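Heltix, after two months of pill bottles

Heltix is a training recipe for robot arms, sold as a software license with a thick manual. You show the arm a few hundred demonstrations, the recipe turns them into a policy, and the policy picks things up for you. The brochure calls it "ready for the bench." We put it on a bench.

Our copy came in January through Ivent, the reseller, who also threw in a tote bag. Setup took most of an afternoon, a good share of it spent persuading the installer that we did in fact own a graphics card. After that it behaved. The demonstration tool is the best part of the package: you can throw away a bad take with one key, and I threw away plenty.

The task was dull on purpose. Find the bottle the operator names, pick it up, put it upright on the table. We recorded 406 demonstrations, mostly by Touran Hosseinzadeh, who has steadier hands than I do and mentions it. Training ran overnight, twice, the first time with the wrong config file (mine).

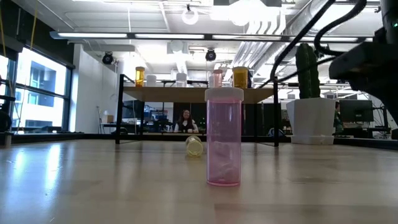 The bottle bench, with more stock on the shelf behind. Pink bottle upright, yellow one on its side.

Then we ran 100 trials per condition. With bottles standing up in plain view, Heltix got 91 of them. With bottles lying down, it got 58, and a fair number of those looked like luck to me. Grurkwood, the older method we had been using, managed 74 and 55 on the same two tests, so the upgrade buys you a lot if your bottles have good posture.

See-through plastic is where I expected trouble, and the tinted bottles did cost it a few grasps. Stuffing tissue inside helped. Shahram Ghorbani thinks the tissue gives the depth estimate something solid to land on. I think so too, but we haven't tested it properly, and the manual offers one sentence on clear objects, which advises patience.

The big claim is that Heltix needs only 2000 training steps to adapt to a new object. Ours settled at 2558. I can forgive that. I find it harder to forgive the progress bar, which reached 99 percent early in the evening and stayed there until after I had eaten dinner.

Paewai, the add-on that is meant to handle fallen objects, costs extra and wasn't in our license. Ivent has offered us a trial. I'd buy Heltix again for upright objects and keep Grurkwood installed for a while yet. The tote bag has held up well.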